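# Talking About Edibles at the Kitchen Table

Dwynwen Mostyn and Morfudd Kemeys, April

Our project asked how families in Dremotthorpe talk about cannabis edibles, and whether parents and their grown children ever bring the subject up first. We sat down with 25 people, mostly over tea (and a great deal of cake, thank you Dilwyn!), and let them ramble as long as they liked.

Of those, 19 said a younger relative had raised it before they did, usually while asking about sleep or sore knees.

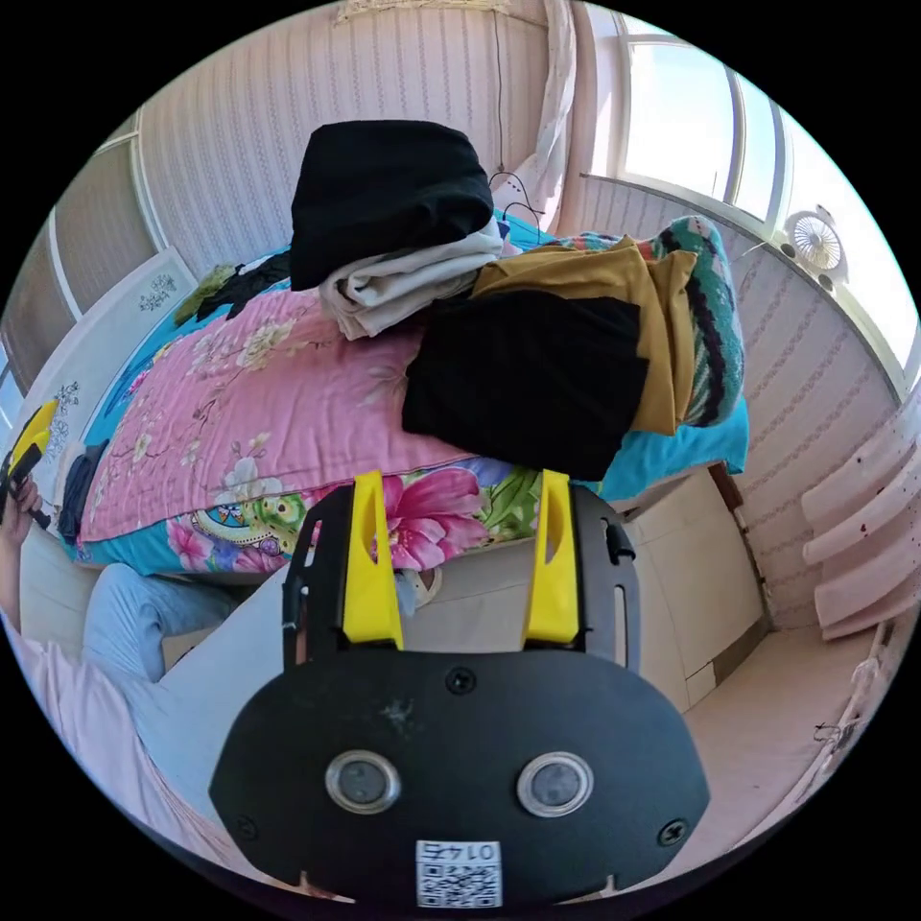

The older group cared far more about labels than we expected, and several wanted the dose printed bigger on the front of the packet. Next term we'd love to go back and ask the shopkeepers too.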